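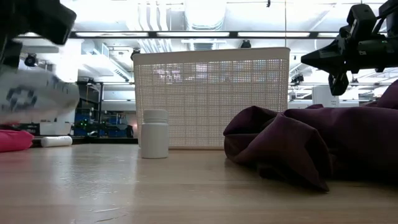
Sorting and Putting Away: notes for the second session
Erkdale Home Skills course
Reading time: 2 minutes

Last time we talked about why a table gets into such a muddle in the first place, and I promised we would get on to the sorting itself. So, baskets! I am very fond of a big rectangular basket with holes in the sides, and if you've sat through one of my January sessions you will have heard me go on about them already. A bit of air gets through to the cloths and T-shirts, and you can tell at a glance whether there's anything left in the bottom (which is where the odd sock always ends up, at least in my house).

Start with the fabric. Pick up one piece at a time, give it a little shake over the table and decide where it lives before you let go of it. I know it feels slow, and the temptation is to scoop up the whole lot in your arms, but please try it my way for one evening. Printed things and plain things can go in together for now - we shall come to folding next time, and I have plenty to say about sleeves.

Small hard items come next. A plastic bottle with a screw cap, the sort that tablets or vitamins come in, wants its cap checked before it goes anywhere. Stand it upright in front of the basket while you finish the cloths and put it away last of all. Don't drop it in with the fabric, please, as it will only work its way down to the bottom and you'll be hunting for it at bedtime. Medicines should go straight back to their own cupboard, high up and out of reach of children.

A word on the table. Pale wood shows every crumb, which I rather like, though a bright lamp overhead can make a patch of it hard to look at. Bend down and look along the top from the side before you wipe, and you'll find the bits you missed.

For practice at home: clear one table using one basket, and allow yourself 18 minutes. Jot down anything you couldn't find a place for and bring the list along, however long it is.

Erkdale Home Skills, course handout 2 | Questions: ask at the Erkdale desk | © 2024 | Back to top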